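Stondton guest apartment, check before the summer season
Done by: Tímea Pálfi
Date: 28th June

I go through the rooms in the same order as the last time, so the comments can be compared. OK means I tested it by myself. "Look again" means it can stay for the moment, but must be checked before the end of the season.

ENTRANCE AND STAIRS

Front door opens from inside without key: OK
Handrail fixed on both sides: Look again
Comment: The left side is firm. On the right side the lowest bracket moves a little when I pull it. I tightened the screw, but I think the plug in the wall is old.
Light on the stairs: OK
Non-slip strips on steps: Not OK
Comment: The strip on the top step has lifted at one corner. I removed it completely, because a half strip is worse than no strip. New ones are ordered from Heritz.

KITCHEN

Smoke alarm, test button: OK
Comment: Battery changed also, even if it was still working.
Fire blanket within reach: OK
Comment: It was hanging behind the door, where a guest would not find it. I moved it next to the refrigerator.
Gas hose, date and condition: OK
Extinguisher, pressure in green area: OK
Comment: The service label from Ntuli is still valid. Please do not cover the label with the house rules again.
Sockets near the sink: Look again
Comment: The cover of the double socket has a thin crack. It does not touch any metal part. The electrician should change it when he comes for the boiler.

BATHROOM

Hot water temperature at the tap: Not OK at first, now OK
Comment: I measured too hot for small children. The boiler was turned up by somebody in winter. I turned it down and measured again after one hour.
Residual current switch, test button: OK
Bath mat with suction cups: OK
Window opens and closes: OK
Comment: Paint is sticking in the upper corner, you must push a little.

BEDROOMS

Window restrictors: OK in both rooms
Wardrobe fixed to the wall: OK in the big room, Not OK in the small room
Comment: In the small room the wardrobe is a Valtero, 200 cm high, and it has no bracket at all. With the doors open it leans forward. This is for me the most serious point of the whole list. The small room should not be given to a family before it is fixed.
Distance of bedside lamp from curtain: OK
Carbon monoxide alarm: OK
Blind cords tied up high: OK
Bed frame, slats and legs: OK
Comment: One slat in the small room was out of its holder and I put it back.
Heater free of clothes and bedding: OK
Comment: Guests like to dry knitwear directly on the heater. Please add to the welcome sheet that wet things go to the rack on the balcony, and that

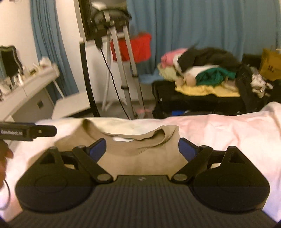 dry things go to the bed or into the wardrobe, also in summer when the heater is off.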